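Snack storage, second attempt

Posted Wed 26 February

The first system failed in November. It was a deep opaque crate on the bottom shelf of the pantry, and everything that came in a packet went into it. Packets are a poor fit for a deep crate. They slide under each other, the small ones settle to the bottom, and after a few weeks the lower half is made up of things bought twice. When I emptied it I found four open bags of the same crackers, all stale.

The replacement is shallower and lets some light through. I looked at three types of bin before settling on tinted plastic. Fully clear bins show the contents best, but they also show every crumb and fingerprint, and ours would be wiped weekly at most. White bins look tidy and tell you nothing. A smoky brown tint falls between the two: you can see that a packet is in there and get a fair idea of its color, which is enough to decide whether to pull the bin out.

Size took longer than color. Our shelf is 40 cm deep, and I wanted to use most of that without the bin catching on the door. Measure at the rim, because many bins taper and the listed dimension is sometimes the base. Selis, the shop I ordered from, lists both, and I wish more shops did. Rounded corners lose a little volume compared with square ones. I accept that, as a cloth reaches into a rounded corner and does not reach into a square one. 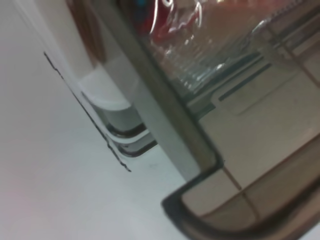 The rules for what goes in are short. Anything in a film wrapper goes in standing up if it will stand, and flat on top if it won't. Opened packets get folded twice and clipped. Empty wrappers go in the trash the moment they are empty, and this is the rule that gets broken. A crumpled wrapper takes up nearly the same space as a full one, so a bin can look well stocked from the shelf and hold very little. I now check by hand before writing the shopping list.

Majdi Karam asked in the comments on the last post whether dividers are worth buying. I tried a set for 7 weeks. They work for boxes and jars, which keep their shape. With soft packets they shift whenever something is pulled out, and the narrow section ends up holding one item that no longer comes out easily. I took them out and used two smaller bins in place of one large one.

Cleaning: warm water, a drop of dish soap, soft cloth. Avoid the rough side of the sponge, as tinted plastic shows scratches more than clear does. Dry the inside before refilling, particularly along the edges of the base, where water sits. I do mine on the table by the window, where leftover soap film is easy to see.

Remaining problems. The bins have no handle, so the one on the top shelf has to be gripped by the rim with both hands. Labels peel off the front after a while; I have ordered a different tape and will report back. The rice and flour shelf is still in its original state and will get its own post.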